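Home | Notebook | Benches | Visitors | Log in

This site uses cookies to keep you logged in. OK

January 8, 2019
Open day, Clidton lab, simulation bench

Notes for whoever runs the bench at the March open day.

Three groups through, plus a short private run for the people from Drundstead before lunch. Sim station on the left-hand screen, planner log on the right. Visitors stood behind the tape and could see both.

Setup: tabletop sorting scene, two arms, Rizk planner, stock controller gains. Build 103 from the Ultthorpe branch. Tried the newer build at setup and went back to 103 after it dropped contacts on thin walls. Physics at 900 steps per second. At 3000 it is cleaner in contact but falls behind real time, and visitors read the lag as the robot thinking.

Things that cost time:

- Startup script still points to the old asset folder. Fixed by hand, not committed. Must commit.
- Random seed was not fixed for the first group, so the object poses did not match the printed sheet. Seed 1945 from then on.
- Planner log font is too small to read from behind the tape. Doubled it.
- Collision mesh on the organizer is a convex hull per wall. Good enough for the dividers, poor at the corners. Thin objects near a corner can end up resting at odd angles.

Most questions were about the grasp, few about the planning. People wanted to know how the gripper judges how far to go down. Answer given: depth limit comes from the bin model, with a margin, and the fingers are checked against the walls before the move is released. Next time have the wall check drawn on screen - it explains itself faster than I do.

Held the run with the right arm over the small bin and the fingers inside the rim, second arm idle at the back. Mug and green binder still out on the table.

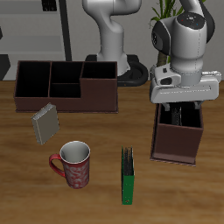 Drundstead asked whether the margin would survive on real hardware, where the bin is never quite where the model says, and suggested shifting the bin a little between runs without telling the planner. Fair point. Added to the list for March, with the offset logged so we can plot it against wall contacts.

To do: commit path fix, lock seed in config, wall check overlay, redo corner meshes.

Clidton lab notebook | Contact | Back to top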